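About Vastmont Cricket Club

Our story

Vastmont Cricket Club was started by people who missed the game. Most of us grew up in countries where cricket is on the television in every shop, and then we moved to a place where our neighbors asked if it was the sport with the horses. Adi Nasution put a paper on the notice board of the public library with the words "Cricket players wanted, all levels" and his telephone number. Eleven persons called him in the first month, and one of them wanted to sell him a lawn mower. He bought it, and we used it for many seasons.

The first games were played on a school field in Flollano, on a mat which we rolled out over the grass and fixed with long nails. In the year 2000 we became a registered club, with a name, a bank account and a set of rules. The name was chosen from the street where Adi was living then. There were other proposals, and some members still think that theirs was better.

Today we have our own ground at the end of Koster Lane, with one grass square, one artificial wicket and two practice nets. The pavilion is small, but it has a kitchen, two changing rooms and a covered terrace where it is pleasant to watch, also when it rains a little.

Our teams

We have 4 teams. The First XI and the Second XI play in the regional league, in matches of 40 overs. The women's team plays the shorter form, 20 overs each side, and trains together with the men on one evening in the week. The junior team is for boys and girls from 8 years old. They begin with a soft ball, and they change to the hard ball when the coach and the parents agree that the child is ready for it.

The First XI is led by Wim Lambrechts, an opening batsman who came to cricket from field hockey. He still plays the sweep shot as if he holds a hockey stick, and the bowlers of other clubs do not like it. Last season we finished in second place after losing the final match by 2 runs. We had needed five from the last over with three wickets in hand. It was a long drive home, but the team has stayed complete, and we start the new season with the same eleven and two good young bowlers from the Second XI.

The women's team is coached by Els Maes. When she began there were six players, and she had to borrow the others from the junior team to make a side. Now she has enough for a full team with reserves. Their best result until now is the semi-final of the Clolik Cup, where they defended a total of 97 for a very long time before they lost in the last over.

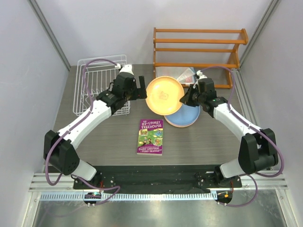
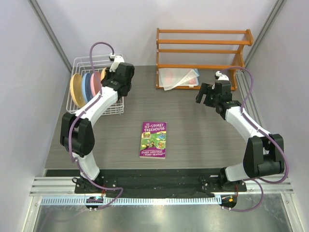
How we train

The season goes from April to September. In summer the nets are open every evening from 6 p.m. until the light is gone. Team practice starts at 6:30 p.m., and we ask players to be there a little earlier to help with the stumps and the mats. In the winter months we rent a sports hall, where we work on the basic things: footwork, catching, throwing on one leg and on two, and running between the wickets. The running was our weak point for many years. We counted once that in one season we lost more wickets by run out than by any leg spinner in the league.

Every new player has a first talk with a coach. We want to know if you have played before, what you like to do in the field, and how much time you can give. A person who can come only every second week is also welcome, but it is better to say so at the beginning, so that the captain can make the teams in a fair way.

You do not have to buy equipment in your first season. The club has bats, pads, gloves and helmets in most sizes. White clothes are needed for league matches. For practice you may wear what you want, but please bring shoes with a good sole. Helmets are obligatory for all juniors when they bat or keep wicket against a hard ball.

The people of the club

Adi Nasution is our president. He does not play league matches anymore, but he is umpire in many home games and he gives very few leg before decisions.

Lies Hermans is the secretary, and she is the person who will answer your email. She also keeps the score book, by hand and in two colors, and afterwards she puts everything into the computer. All the score books since the first league season are in the cupboard in the pavilion, and visitors may look at them if they have clean hands.

Wilma Van Leeuwen takes care of the junior section. She plans the training, she speaks with the schools, and she organizes our summer camp in August. The camp takes five days, and lunch is included. Registration opens in May and the places go fast.

The ground is prepared by a small group of members who come early in the morning before a home match. If you have knowledge about rolling, cutting or clay, they will be very happy to meet you.

Visiting and joining

Spectators pay nothing for our home matches. League games begin at 11 a.m., and there is tea between the two innings, with sandwiches, samosas and usually a cake. You can park on the grass behind the nets, but not on the side of the long boundary. We had some broken windows there, and the club cannot pay for them.

If you want to join, come to a practice evening and ask for Lies or Els. You can train with us two times before you decide. Membership is paid for each season, with a lower price for students and juniors, and families with more than one member get a reduction. The form is available at the pavilion, and it can also be sent to you by email.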